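Tostulance revises folded marker for Lennox collections
Reading time: 2 min

Tostulance has changed the folding pattern of the Iltance, the triangular marker used to flag boxes awaiting attention in archive and records stores. The revised version will be issued to the Lennox store in September.

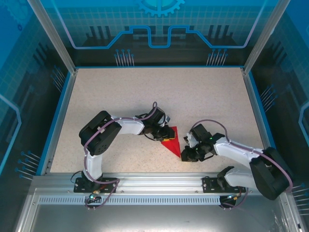
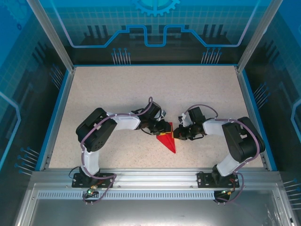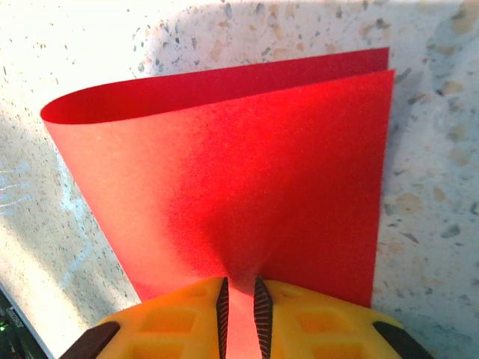 The Iltance marker in red, the colour kept for the Lennox order.

The marker starts as a single sheet with a long edge of 190 mm. It is folded in half, turned and brought to a point, and the point is set towards the reader when the marker is laid on a shelf or box lid. The previous pattern called for extra turns at the wide end, which added thickness and tended to lift the lid of the box below. The new pattern has two folds and no tucks.

The first fold is left open as a loop until the edges are aligned. Creasing too early was the most common fault in the old pattern, according to the revision notes – the edges drifted and the point finished off centre. Markers with an off-centre point were still legible but did not sit square against the shelf label.

Lennox has ordered 857 markers in the first batch. They will be supplied flat, in sleeves, with the folding sheet printed on the back of each sleeve. The colour code is unchanged: red for items on hold, with the remaining colours to follow once existing stock has been used up.

The Postodau store will stay on the previous pattern until its shelf labels have been replaced. The two versions are the same width at the base and can be used on the same bay, but the organisation advises against mixing them on a single shelf.

Recent items
Shelf label replacement at Postodau: revised schedule
Box lid depths – updated table
Sleeve sizes for flat stock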